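Convocatoria de participantes: estudio sobre demostraciones con pinza de mano en tareas de cocina y ropa

Grupo de Manipulación Doméstica, laboratorio de Grerkstead
Publicado: 2022-08-27

Buscamos personas que quieran pasar unas cuantas tardes con nosotros doblando trapos, guardando cosas, limpiando superficies y, en general, haciendo lo que se hace en cualquier casa, pero con una pinza en la mano en lugar de los dedos. No hace falta saber nada de robots. De hecho, nos vienen especialmente bien quienes no han tocado uno en su vida, y si además es usted de esas personas que tienen su manera particular de colgar un paño y no la cambian por nada, escríbanos hoy mismo, por favor.

De qué va el estudio

Desde abril trabajamos en el proyecto Honia, que intenta responder a una pregunta bastante concreta: cuánto se parece lo que aprende un brazo robótico cuando las demostraciones las hace una persona experta a lo que aprende cuando las hace gente muy distinta entre sí. En la primera fase reunimos 428 demostraciones con tela (paños, toallas pequeñas, alguna camiseta), todas hechas por miembros del propio grupo. El resultado nos dejó contentos y un poco preocupados a la vez. El modelo aprendió a coger la tela bastante bien cuando estaba colocada como la colocamos nosotros, y se perdía en cuanto alguien de fuera la dejaba arrugada de otra forma. Noboru Kobori, que lleva el análisis, comparó los agarres uno a uno y vio que casi todos entrábamos por el mismo lado y con la misma inclinación de muñeca. Llevamos tanto tiempo trabajando juntos que nos hemos contagiado los gestos, supongo que como pasa en las familias.

Por eso abrimos ahora la segunda fase a personas de fuera. Queremos llegar a 210 demostraciones nuevas y compararlas con las anteriores usando el mismo procedimiento de entrenamiento y las mismas pruebas, sin tocar nada más.

En qué consiste participar

Cada sesión dura 90 minutos, con una pausa en medio y café o té para quien quiera. Al llegar le enseñaremos a manejar la pinza y tendrá un rato para practicar sin que se grabe nada. Después le pediremos tareas sencillas: recoger un paño, pasarlo de un sitio a otro, dejarlo encima o al lado de algún electrodoméstico, extenderlo. Las instrucciones son cortas a propósito. Le diremos qué tiene que quedar hecho y usted decide cómo. Si se le cae, se le cae, y esa grabación también nos sirve.

Los marcadores cuadrados en blanco y negro de los dedos de la pinza nos permiten calcular cuánto se abre y se cierra en cada momento, así que le pediremos que procure no taparlos con la otra mano. Es lo único a lo que hay que prestar un poco de atención, y a los pocos minutos sale solo.

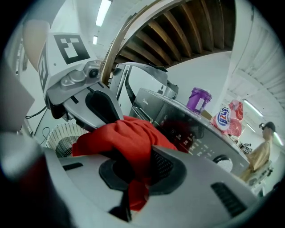

Agarre de un paño rojo con la pinza de mano, junto al microondas.

A quién buscamos

Mayores de edad, con movilidad suficiente en al menos una mano para abrir y cerrar la pinza varias veces seguidas. Nos interesan mucho las personas zurdas, que en la primera fase faltaban por completo, y también las personas mayores, quienes trabajan en hostelería o limpieza y quienes cocinan poco y mal. Si tiene alguna lesión de muñeca o de hombro, cuéntenoslo antes y vemos juntos si conviene o si es mejor esperar. Se puede hacer todo sentado.

Compensación

Ofrecemos 90 euros por la participación completa, que son dos sesiones en días distintos. Si solo puede venir a una, se abona la mitad. El transporte dentro de la ciudad se reembolsa aparte presentando el billete.

Qué se hace con los datos

La cámara va montada en la pinza y mira hacia el punto de trabajo, pero su campo de visión es muy amplio y puede recoger parte de la sala y a quien esté en ella. Antes de empezar firmará un consentimiento en el que se explica esto con calma. No se graba sonido. Las caras se difuminan antes de compartir nada con el equipo asociado de Hamada, que repetirá las pruebas por su cuenta. Puede retirarse cuando quiera, incluso a mitad de una tarea, y pedir después que borremos lo suyo sin dar explicaciones.

Cómo apuntarse

Escriba a Preben Snorradóttir, coordinación de participantes, a través del formulario de contacto del laboratorio, indicando en el asunto «Honia, segunda fase». Díganos con qué mano prefiere trabajar, qué horarios le vienen bien y si necesita algo para llegar con comodidad (hay ascensor, aunque conviene avisar porque la puerta de la calle pesa lo suyo). Contestamos a todo el mundo, a veces con unos días de retraso.

También puede preguntar en la recepción del edificio Norkov, donde hay hojas informativas impresas con el texto íntegro del consentimiento. Si conoce a alguien a quien le pueda apetecer, pásele esta página. Las parejas y los amigos pueden venir el mismo día, cada uno en su turno, y quien espera tiene sillas y café.

Al terminar el estudio enviaremos un resumen de los resultados, escrito para leerse sin diccionario, a todas las personas que hayan participado y lo pidan.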